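Share the Ship, and Share the Notebook Too

By Graça Meireles
February 17, 2021

I have worked with marine sediments since I was a student, and for most of that time I have depended on mud that other people brought up from the bottom. I am grateful for this mud. But I want to argue in this essay that our field takes much better care of the mud than of the words written beside it, and that this is a mistake which costs us money and good science.

Let me start with a case. Two years ago my group asked for material from a cruise of the research vessel Zindport. The cores were in perfect order. They had been cut, wrapped, labeled and kept cold in the Nolte repository, and the staff there answered my request in 4 days. With the cores came a spreadsheet with positions, water depths and core lengths. What did not come was the deck log. I wanted to know why one core from the lower slope, at 1700 meters, had a top layer that looked disturbed. Did the corer hit the bottom at an angle? Did somebody drop the tube on deck? Or was it a real feature of the seafloor, perhaps a small slide?

For my question this made all the difference. If the layer was real, I had a paper. If the tube was dropped, I had a sad afternoon.

I wrote to the chief scientist, who had retired. I wrote to the institute, and they told me kindly that the paper logs were "with the participants." After some weeks I found Stefaniia Ostapchuk, who had been a technician on the night watch. She still had her own notebook. She looked up the station and found one line in pencil: wire angle large, second attempt, tube came up tilted. So there was no slide and no paper. I was disappointed for one day and thankful for much longer, because without this line I would have published something wrong.

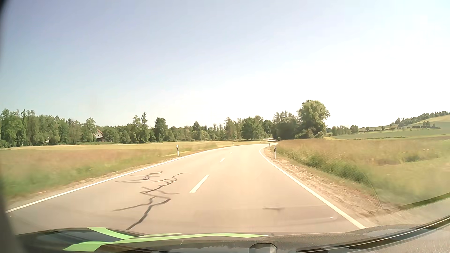
The notebook was in a drawer in her home. If she had moved to a smaller apartment, as many people do, it could be in the trash now. An expedition that used many days of ship time, fuel and crew depended, in this one detail, on a drawer.

People often answer me that this problem is already solved. We have data policies now. Every proposal must contain a plan for data management, and every cruise must deliver its measurements to an archive after a fixed period. This is true and I am glad of it. I remember the time before, when one had to be friends with the right person. But the plans speak about measurements. They speak about temperature profiles, current meter records, chemistry tables and species lists. They say very little about the notes, the sketches, the remarks on the edge of the station sheet, the message from the bridge that the wind had turned. These are treated as private things, or as something temporary that can be thrown away when the clean table exists.

I think the clean table is a kind of translation. I know something about translation, as I write in a language that I learned late. When you translate, you choose, and what you do not choose is lost for the reader. The person who makes the table decides that "sandy, maybe some shell, hard to see, lamp broken" becomes "sand." I do not blame this person. The column has space for one word. But the next scientist reads "sand" and believes it fully.

There are real objections, and I do not want to step over them.

The first is work. A watch at sea is tiring, and after the cruise everybody goes home to teaching and late reports. Who will scan the pages? I have done it, so I can give an answer. For a cruise of ordinary size, one student with a decent scanner can finish the notebooks in 10 working days, including simple file names and a list of who wrote which book. Compared with the price of ship time, this is very small. It should be a line in the budget, with money in it, and it should be done before the group separates.

The second objection is shame. I say this with sympathy. A notebook contains mistakes, bad spelling, complaints about the food and sometimes about colleagues. Mine from my first cruise contains a drawing of a sea-sick penguin. People fear that open notes will be used against them, and younger people fear it more. For this reason I do not ask that everything is put on the internet on the first day. A delay is reasonable. It is also reasonable that the writer can cover private lines. What I ask is that the pages exist in a safe place, and that a person with a serious question can read them.

The third objection comes from my friends who like technology. They say that paper is finished and that electronic logging, such as the Plirketti system which several ships now carry, records every event automatically with time and position. I have used Plirketti and I like it. It knows when the winch started and how much wire was out. It does not know that the tube came up tilted, unless somebody types it. And at three in the morning, with cold gloves, people do not type. They press "OK" and write the truth on the back of a glove box. I would be happy to see an electronic log with a large empty field for remarks — and with a chief scientist who reads this field aloud at the change of watch. On the Zindport the field for comments allows 100 characters. You can try to explain a failed core in that space. I could not.

There is one more reason why I care about this now. Cruises are becoming more shared. Groups that used to compete for ship time are placed on the same vessel, and the chemist works beside the geologist and the person who counts worms. I support this very much. But on a shared ship, no single person sees the entire work. The chemist's remark about a strange smell in the bottom water may explain the geologist's black layer, and also the missing worms. If these remarks stay in separate books, and the books go home in separate suitcases to separate cities, then we have shared the ship only in the sense that people share a bus.
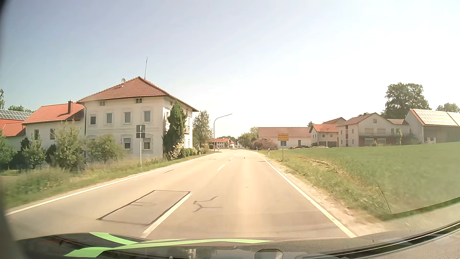
A country road on the edge of a village.

The Turgate program, in which I take part, will hold its planning meeting in March. I will propose there a simple rule: no cruise report is accepted as complete until the notebooks are scanned and stored together with the cores, under the same station numbers. I expect some discussion about costs, and some discussion about privacy, and both are fair. I am ready to change the details. The delay can be longer, and the student can be paid from another fund.

The part I do not want to give away is the link between the sample and the words. When somebody asks Nolte for a core, the page from that station should come in the same package. Stefaniia has agreed to send her notebooks as the first ones. She asked only that we return the originals, and I have promised to carry them back to her myself.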